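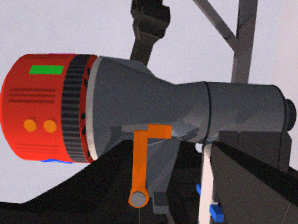
*Simulated render from the Stallow set: red housing with ribbed band, gray body, orange bracket in front.*

# Stallow renders – data card and labeling rules

Stallow is a set of simulated images of robotic and mechanical assemblies. It is kept by the Plarninau group and used to train and check part-detection models. This file covers what is in the set and the rules for adding to it.

## Contents

- `train/` – 2000 renders
- `check/` – 1000 renders, never used for training
- `labels/` – one JSON file per render
- `rules/` – the labeling rules as plain text, currently revision 11

Every file is computer-rendered. Camera photos go in Gallegos, a separate repo with its own rules. Do not mix the two, even for a quick test.

## Labeling rules

1. Label by shape and color first. Use a function name (`motor`, `gearbox`, `sensor`) only if the source model file gives one.
2. If a part runs out of the image, label the visible area and set `truncated: true`. Do not guess at the rest.
3. Markings too blurry to read get `text: unreadable`. Never fill in text from another render.
4. Where one part covers another, each gets its own mask and the rear one gets `occluded: true`. Thin slivers of color along an edge count as parts if they can be told apart at full size.
5. Dark areas with no clear outline go under `unknown`. An `unknown` label is better than a wrong one.

A render may have up to 30 masks. If it needs more, merge the smallest neighbors of the same color and say so in `notes`.

## Review

Two people label each `check/` render without seeing each other's work. Differences are settled in the Gusen tracker, and the final label links to the ticket. For `train/`, one labeler is enough.

## Limits

The images carry no force, speed or stopping data. Do not use results on this set as evidence in a safety review of a physical robot.

## Changes

- September: rule 4 reworded, `occluded` now required
- Older entries are in `rules/CHANGES.md`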